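Pruverell

Pruverell is a note-taking and list-making app for phones and tablets, published by Zellanov. It began as a shopping list program written by Gijs Van Wijk, who wanted something that would remember milk, and has since grown to cover diaries, recipes, travel plans and a calendar that most users switch off.

The first version had 11 screens, all of them reached from a single menu. Reviewers called it plain, and Van Wijk took this as praise. Ineke Segers joined as lead designer for version 2, which did away with the menu in favour of swiping. Swiping left archived a note and swiping right deleted it, an arrangement that lasted eight weeks and produced most of the app's early correspondence.

Version 3, released in March, restored the menu and placed it at the bottom of the screen. It also brought shared lists, dark mode and a page of settings with 19 switches, two of which did the same thing.

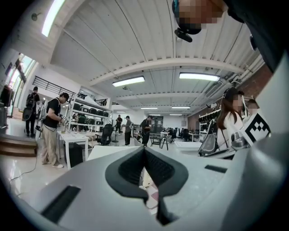

A hand-held gripper with a black notched pad; behind it, a person wearing a headband-mounted device.

Syncing between devices runs through a service known as Gelldale. It was rebuilt by Bayu Yusof after complaints that lists edited on a tablet reached the phone once the shops had shut. Zellanov says that almost 90 per cent of changes now arrive within a minute, and has said little of the remainder.

The app is free, with a paid tier that adds folders and removes a cartoon owl. Anouk De Haan, reviewing version 3 for the Timmermans newsletter, thought the folders overpriced and the owl's removal a bargain. The owl can still be found in the help pages, where it explains how to cancel.

See also: Gelldale (sync service); Zellanov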